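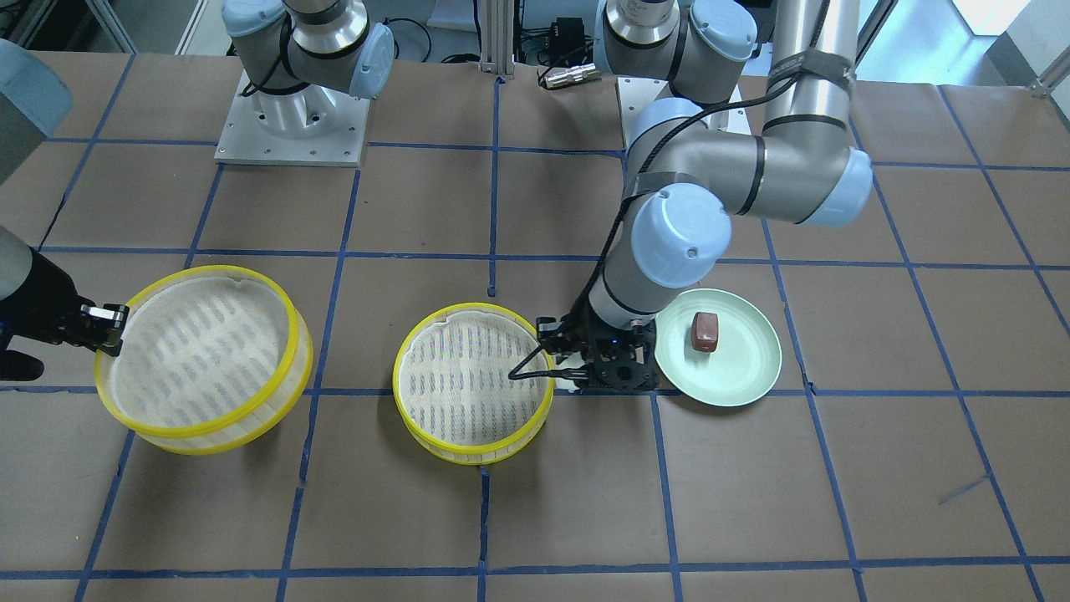
黄边沥水篮两只一套 社区厨房换新先从小件开始

本报讯 4月3日起……不对，准确说是2010年4月3日，Zanden街区共用厨房重新开门，灶台没动，水槽没动，先换的是篮子。圆的，亮黄色边，里头米白，底上一排排小细缝，洗菜沥水都用它。

这批篮子由Zenorell供货，一共30套，每套两只。旧的那批用了好几年，边上裂口，有的底都塌了，2月清点的时候挑出来一大半不能再用。负责厨房日常的Majdi Khalaf说，当时想过买不锈钢的，价钱问下来不合适，再说不锈钢盆厨房里已经够多了，缺的是能漏水的。

“洗豆子、洗米线、洗青菜，都要沥。以前大家抢那3只好的，抢到后来有人从家里自已带。”他说。

桌面也跟着整理了一遍。大台面铺的是棕灰色方块板，上面贴了深蓝色胶带，横一道竖一道，分成格子。Khalaf的意思是一人用几格，东西别摊到别人那边去。试行头几天，有人嫌格子小，放一只篮子就压着线了，切菜板没处搁。现在改成忙的时候按格子来，平时随意。

颜色也有人提意见。住在Rautiainen巷的一位老住户觉得黄边太扎眼，想要绿的。供货方回话说绿边的要等，等多久没讲。厨房这边决定不等了，先用着。也有人说黄的好，放哪儿一眼看得见，不会像上回那样收进柜子最里面，找了半个下午。

费用方面，篮子加胶带合计197元，从上一季活动结余里出，住户不另外交钱。胶带买了5卷，还剩一些，放在门口抽屉里，哪段翘边了请自已补一下，补之前台面要擦干，不然粘不牢。

几条使用上的事，厨房贴在墙上了，这里照抄：
篮子用完冲净，倒扣晾着，不要摞着湿放。
热油、刚出锅的东西不要直接倒进去。
底缝里卡了米粒用软刷子刷，别拿刀尖挑，旧的那批有好几只就是这么坏的。
借回家请登记，隔天还。

登记本挂在冰箱侧面，笔老是丢，最好自带一支。

另外，隔壁Enis面包房答应每周送一次前一天的面包，放厨房门口的长凳上，先到先拿，具体哪天送还没定，定了会写在黑板上。

厨房开放时间照旧，早上到傍晚，中午不关。下水管有一处还在渗，师傅来看过一次，说要换接头，零件没到，靠窗那个水槽暂时别用，洗菜请用另外两个。旧篮子里还能凑合的几只没扔，堆在后门架子上，种花的、装晾衣夹的，想要的自己去拿，拿完为止。

有问题找Khalaf，上午一般都在。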